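Matte black desk top - how do you keep it clean?

Havley Home Forum > Furniture and Surfaces

pinheiro62
Posted October 6, 2018
Hello all. In March I painted my old work table with black matte paint, two coats, and sealed it with wax. It looked very nice for the first weeks. Now every hand leaves a mark, and the dust is visible already in the evening. I wash it with warm water and a little dish soap. Should I sand it and begin again, or is there a product for this? I would like to keep the black color.

drudum
Wax is your problem. It stays soft and it takes the grease from your fingers. Take it off with mineral spirits, let the table rest overnight, then use a water-based varnish in satin. Matte varnish will give you the same marks again.

oldlathe
I don't agree with the satin. Satin shows scratches much more, and under a lamp it shines. I have a matte varnish on my bench and I only wipe it with a dry microfiber cloth. Before the varnish, sand lightly with 3000 grit.

drudum
3000 is for polishing, the varnish will have nothing to hold on. I would stop at 320.

oldlathe
You are right, I mixed it up. I use the 3000 after the last coat.

jorside_k
My opinion is that black is a difficult color in any finish, and one must accept some dust. But it is very good as a background for small white things, so I would not give it up.
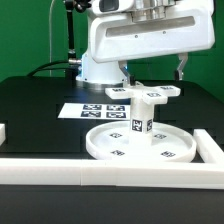

Black table, green behind

pinheiro62
Thank you, this is also why I like the black. I will remove the wax next weekend. Drudum, do I need to sand down to the wood?

drudum
No, only until the paint is dull everywhere. Wait 20 hours between coats, even if the can says less.

oldlathe
With thin coats you can go faster than that. But try the matte on a small corner first, please - then decide about the satin.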